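Chapter 7
Selecting a Packaged Manipulation Kit

Learning objectives

After reading this chapter, the student should be able to:
- State what a packaged manipulation kit contains and what it leaves to the buyer.
- Read a vendor offer and separate rated values from tested values.
- Explain how finger geometry limits the view of a wrist camera.
- Draft an acceptance test for a kit intended for kitchens and similar rooms.

7.1 The packaged kit as a product

Chapters 4 through 6 treated the arm, the end effector, and the camera as separate components, each with its own specification sheet. Many buyers no longer purchase them that way. A packaged manipulation kit is sold under one part number and one warranty. It normally includes a two-finger gripper, a wrist camera with its bracket, a cable set, a calibration target, and software that joins the camera coordinates to those of the tool.

The kit used throughout this chapter is the Griltura, sold by Surkance for service work in furnished rooms. It was chosen because its documentation is complete enough to teach from, and because its weak points are easy to measure. Students with access to a different kit can follow every procedure with small changes to the mounting steps.

The arm is not part of the offer. Neither is the safety assessment of the finished cell, which remains the duty of the integrator (see Section 3.4). New buyers often overlook the second item when comparing prices.

7.2 Reading the offer

A vendor offer mixes three kinds of statement. Rated values are limits set by the maker. Tested values come from a described procedure and can be repeated. Descriptive statements, such as "suitable for household objects," have no test behind them and should be given no weight in a selection table.

The Surkance offer lists the following:

Payload at fingertips, rated: 441 g
Camera working distance, rated: 30 mm to 1000 mm
Finger life before pad change, tested: 400 hours
Calibration: performed by user, target supplied
Support: remote, one year

The payload figure applies to a rigid object gripped at its center of mass with new pads. It does not apply to a thin object held at one end. Noreen Qureshi, who prepared the selection worksheets for this book, recommends entering the payload at half its rated value until the buyer has run a test with the actual objects. The worksheets in Appendix C follow that practice.

The working distance needs the same care. An object can lie within the rated range and still be hidden by the fingers. Range describes focus. It says nothing about occlusion, and the offer has no line for it.

7.3 The view from the wrist

A wrist camera travels with the tool. The fingers therefore stay in the image at all times and cover part of the area where the contact takes place. How much they cover depends on finger width, bracket angle, and the opening between the fingers at the moment of capture.

Figure 7.1 shows a wrist view in a room with tan-brown cabinets. With the fingers this close together, only a narrow strip can be seen between them. Two further points are worth study. The white and pale lavender surfaces behind the fingers are bright enough that the upper part of the strip blends into them, and the cabinet handles, being short and gray, stand out little from the fronts they are fixed to. 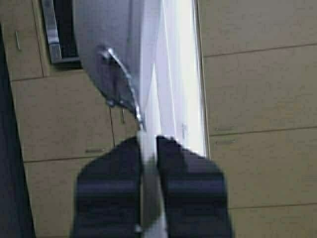
7.4 Planning the acceptance test

An acceptance test is agreed in writing before the purchase order is issued. It should use the buyer's own objects, the buyer's own lighting, and a pass limit stated as a number. Hendrik Khumalo's procedure, given in full in Section 7.9, divides the test into four parts.

Part A. Mount the kit and record the time taken, including cable routing.
Part B. Calibrate with the supplied target, remove the bracket, refit it, and calibrate again. Compare the two results.
Part C. Capture images with the fingers open, half closed, and closed. For each, mark the region that the fingers cover.
Part D. Grip each object on the list and hold it for the agreed time. Record slips and drops separately.

Part C is the one most often left out of vendor tests. It requires no special equipment and can be completed before the arm has been programmed for any task.

Key terms

Occlusion: the covering of one object by another along the line of sight.
Rated value: a limit declared by the maker.
Tested value: a result obtained by a stated and repeatable procedure.
Working distance: the distance from the lens to an object in acceptable focus.

Section 7.5 begins with the mechanical interface and the bolt patterns in common use.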